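Print this release | E-mail this release

FOR IMMEDIATE RELEASE

Ketadport Council President Gives Harbor Police Job to Man Who Lost It

Recall petition cleared for November ballot as Pillay Street residents wait for a patrol

KETADPORT -- The Pillay Street Ratepayers' League announced today that its petition to recall Council President Ruan Shezi has been certified by the city clerk. The question will go to voters in November, a month Mr. Shezi has described as "inconvenient."

The League filed after the council voted 5 to 4 to put Mr. Shezi's former campaign manager in charge of the harbor police. The same man ran the department once before, for 19 weeks, and left it with two working boats and a lawsuit. The boats have since been sold. The lawsuit is still with us and is in excellent health.

"I have nothing against second chances," said League chair Raili Koskela. "I gave my furnace one. But I didn't raise its salary first."

Under the new contract, the harbor police chief will be paid 10 percent more than the last person to hold the job, who had asked for money to fix the radios and was told there wasn't any. Mr. Shezi called the raise "a signal." Residents at the east end of Pillay Street would settle for a signal of another sort, such as a patrol car going by after 8 p.m.
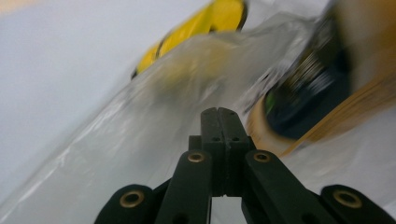
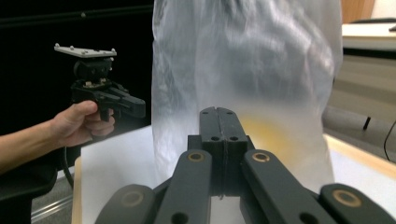 The League first raised the matter of night patrols last winter, after a run of break-ins behind the fish market. Mr. Shezi promised a plan. In spring he promised a draft of the plan. By summer he was promising a listening session, and held one at 10 in the morning, when the people who wanted to be listened to were at work.

Instead of patrols, the city bought Hostance, a subscription service that lets residents report a crime in progress by filling out a form. The form has 19 questions. Question 8 asks how satisfied you are with the form. Ms. Koskela tried it when someone was removing the catalytic converter from her neighbor's truck, and she reports that she was somewhat satisfied and that the converter is gone.

The council renewed Hostance without debate, on the same night it cut two officers from the late shift. Mr. Shezi told the chamber that the cut would "bring policing closer to the community," and then went out by the side door.

"He says we're a small group of cranks," Ms. Koskela said. "We were. Then he started talking, and people kept coming over to sign."

The League is asking for three things. It wants the late shift put back. It wants the chief's job advertised, so that someone who hasn't already had it might apply. And it wants the council to publish the minutes of its closed meeting at the Pultico Hotel, where members spent an evening discussing how to save money and had the crab.

Mr. Shezi has said he will not resign and looks forward to making his case to voters. The League looks forward to it as well and has offered to pay for the microphone.

A public meeting on the recall will be held in the old ferry terminal at 7 p.m., after working hours. Mr. Shezi has been invited. Parking is free, at your own risk.

###

Reader comments

harborrat: Filled out the Hostance thing in June about my outboard. Got an e-mail saying my ticket was closed. Outboard still missing.

Dell on Pillay: I voted for Shezi twice and I'll be first in line to undo it.

tidewatcher: Five to four, so what about the other four who voted yes with him? Recall them too.

M. in Ward 2: Was it really crab

Contact: Raili Koskela, Chair, Pillay Street Ratepayers' League, Ketadport | Copyright Pillay Street Ratepayers' League | Back to top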